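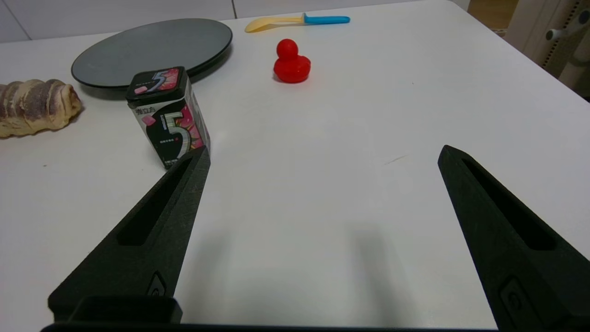 Torbjørn Eide has objected that a table is never cleared in one go, and that asking people to sort what lies on it "makes a plan out of something which is mostly habit". We take this objection seriously, and for this reason the instructions in the Heywood part of the study were kept very short.

4.2 Mixed tables

By a mixed table we understand a surface where food, dishes and things with no relation to eating are lying together. Figure 3 shows such a case: a twisted bread roll directly on the white table top, a dark grey plate, an upright box of gum and a red rubber duck. The participants agreed quickly on the plate, which should go to the kitchen. The roll gave more discussion. Some of them wanted to put it on the plate first and carry both, while others treated it as food to be packed away separately.

The gum was the most difficult item to place. In the Urnwood households it was called food in the interviews, but it was seldom stored with food; a drawer near the door or a coat pocket was mentioned more often. Of the 1356 placements in our material, 30 were changed by the same person within the session, and many of these concern sweets and gum. Toys such as the duck were usually left until last.

Figure 3. A mixed table with bread roll, plate, gum box and rubber duck.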